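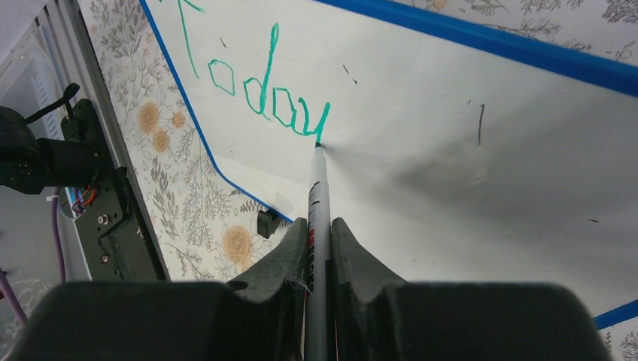
Wrist camera view during the lettering job: the last stroke of "Today."

Kit review: Hustetti two-arm bench package
June 2023, by Hanneke Segers

The Hustetti package is sold through Trustasell as a tabletop kit for labs and small shops that want two arms on one rail. It ships with both arms, the base rail, grippers, wrist cameras, a power unit and the control software. Enclosure and table are left to the buyer. The manual is 263 pages long and covers the mechanical side well. The chapter on calibration needs another edit – two of its tables give joint offsets with opposite signs.

We used handwriting as the main test for this issue. A marker on a board needs steady contact pressure through a long series of short moves, and errors stay on the surface where they can be measured. Straight strokes came out better than curves. Small round letters tend to turn into polygons at the default waypoint spacing, and halving the spacing helped less than we expected. Wobble on long strokes is mostly a stiffness problem in the wrist joint.
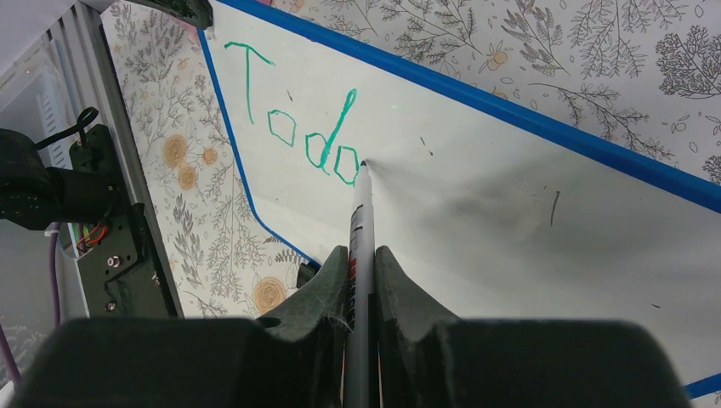

Does the kit have to be recalibrated after every tool change?
A full calibration is only required after a finger or wrist part has been removed. For a new marker or other held tool, the short tip routine is enough and takes 20 seconds.

Support is handled by Dijkstra under a separate contract. The basic plan costs $801 a year and includes remote help and firmware updates. Replies to our tickets were clear, although the first one took seven days.
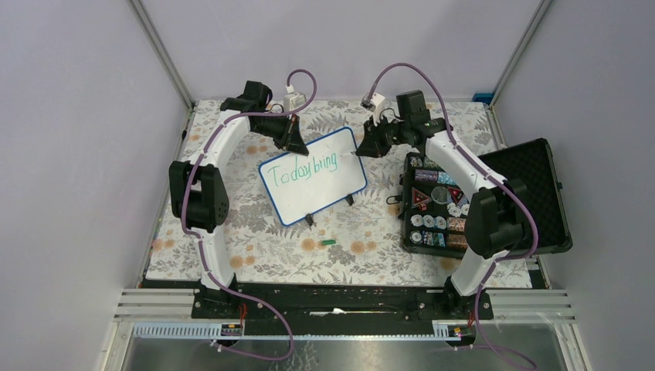 Cable routing is the part of the design we would change first. The kit supplies one length of cable for every layout, and there is no internal channel in the links. On the left arm the purple cable is clipped along the outside of the links and then hangs down past the front edge of the rail, and at the gripper it goes over the connector module in a wide arc. That arc has to be included in the collision model by hand. Stavov sells a shorter cable set that fits the same connectors, which we plan to try.

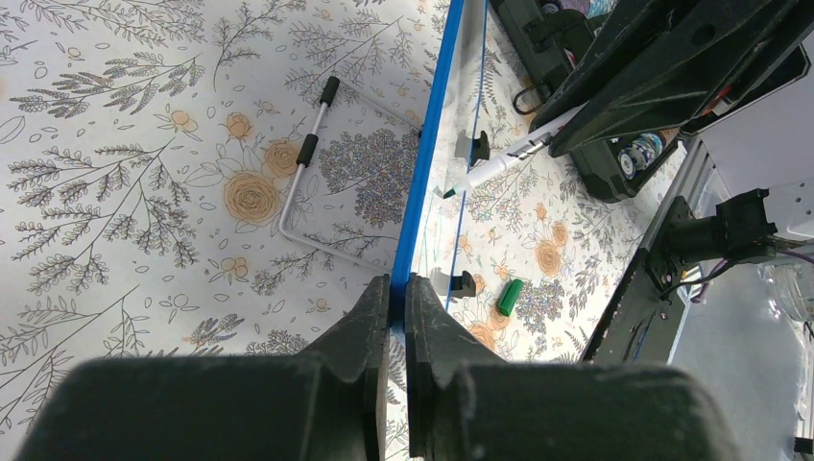 The fingers are a standard pair with one profile for all work. They hold a marker barrel well and are less convincing on flat stock, where contact area is small. The notched tips narrow toward the end, and with the gap set as small as it is on this pair, alignment errors between the two show up early. The matte surfaces also pick up light scuffs and dust, so wipe them down before checking grip force. Replacement fingers are sold in pairs only. A softer set has been announced for January, with no price yet.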